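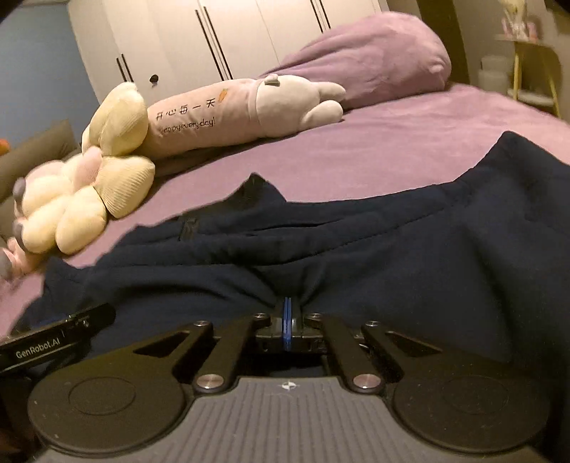

Fold it while you still remember whose it is, was Upendo Mfaume's advice to the Zustatstead laundry morning, and most people took it. The swap shelf at Drirkwood hall reopens 1 Jun 2022 after 3 months shut. Clean clothes only – sweatpants, fleeces, kids stuff, bedding if its in one piece. No shoes this time.

Dark things go flat on a bed first, says Erasto Mosoti, smooth out the rumples then fold in half and half again. Check pockets. He found 2 house keys last year and a bus pass.

Drop off by the Mfinanga Road door, 90 minutes from opening, then sorting. Bags tied and labeled please, size on the outside. Last years total was 1438 items – hoping to beat it. Leftovers go to the Drelto store at teh end of June.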